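Dining room: green walls and one big picture, is it too heavy?
Started by larchgate, March 19, 2022

larchgate
We moved to Flestbridge last fall and the dining room is the first room I've finished. The walls are a sage green from Penrose, two coats over gray primer. I like the color in daylight. In the evening it goes flat and I can't decide if the problem is the paint or the bulbs.

The other question is the art. I have one large landscape in a dark brown frame, mountains with a lot of rust red in the slopes and a gray sky. My sister thinks it should go in the hallway and that the dining room needs several small things. I think one big piece is easier to live with. It cost 96 dollars to have framed, so I would like it to be somewhere people see it. 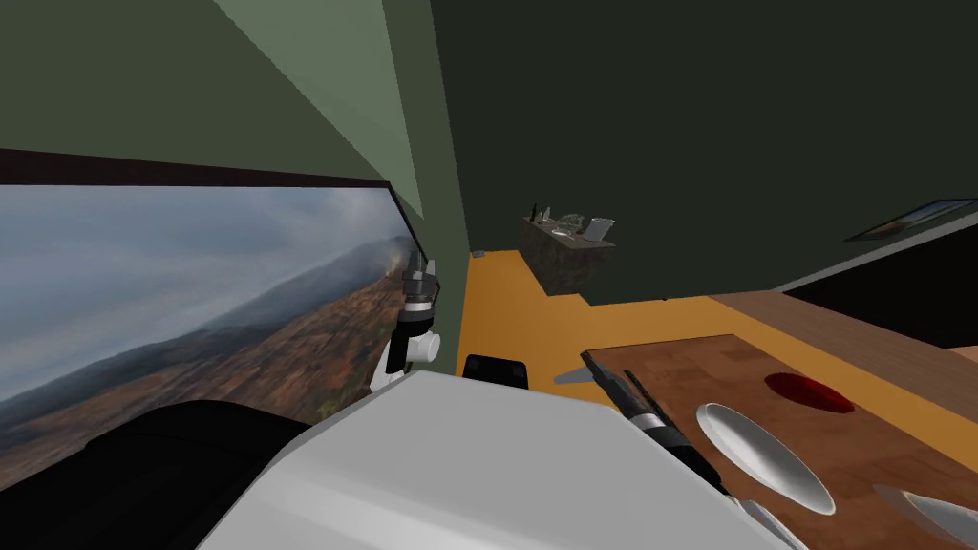

Reply 1 – quarterround
Keep it. Red-brown against sage is a safe pair and the dark frame gives the wall an edge. Small frames in a dining room get bumped by chairs and you spend your life straightening them.

What bulbs do you have now? Green paint is fussy about bulbs.

Reply 2 – tallow_and_tack
I disagree with quarterround. One big dark frame in a room that already goes flat at night will make it feel lower. I'd move it to the hall and try a mirror. I had a similar green for 11 years and the mirror did more than any lamp.

Reply 3 – larchgate
The bulbs are 4000K, left by the last owners. A mirror across from where people eat is a hard no from my husband.

Reply 4 – quarterround
There's your problem. Go down to 2700K before you touch anything else. It's a few dollars, and the green will look warmer the same evening.

Reply 5 – pinewick
Agree on the bulbs. For hanging, what are the walls? If it's old plaster, skip the nail. I use the Remeck two-screw hangers with a proper anchor. Set the middle of the picture a little lower than you would in a hall, because people in that room are sitting down most of the time.

Reply 6 – tallow_and_tack
Lower is fine until someone pushes a chair back into it. I'd go by standing eye level in every room. Museums do.

Reply 7 – pinewick
Museums don't serve soup. We'll have to differ on that one.

Larchgate, you didn't say what the table is. It matters more to the color than people think, since it's the biggest piece of wood in the room. Ours is bare wood with Brader oil on it, two thin coats a year, the next one due in April. I gave up on tablecloths. With a white bowl on it the wood looks a shade darker, and everything that falls on it shows up plainly.
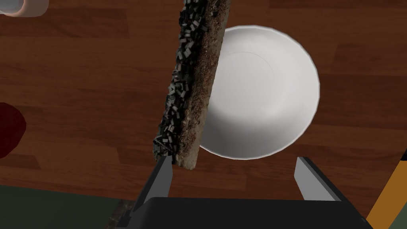 If yours has an orange tone, the sage will look grayer next to it. A darker oil fixes some of that, but try it on the underside first and give it a full day before you judge it.

Reply 8 – larchgate
It's plaster, and the table is oak with a lot of orange in it. So that could be part of it. Does the oil go over old varnish or do I have to strip it?

Reply 9 – pinewick
Strip it. Oil won't soak in through varnish, it will just sit there and stay sticky. Sand back to wood and finish with 400 grit if you have the patience. I stop sooner than that.

Reply 10 – tallow_and_tack
Please don't sand the table before changing the bulbs. One thing at a time or you won't know what worked.

Reply 11 – larchgate
Fair. Bulbs first, table later. The picture stays for now and I'll check the hanger this weekend.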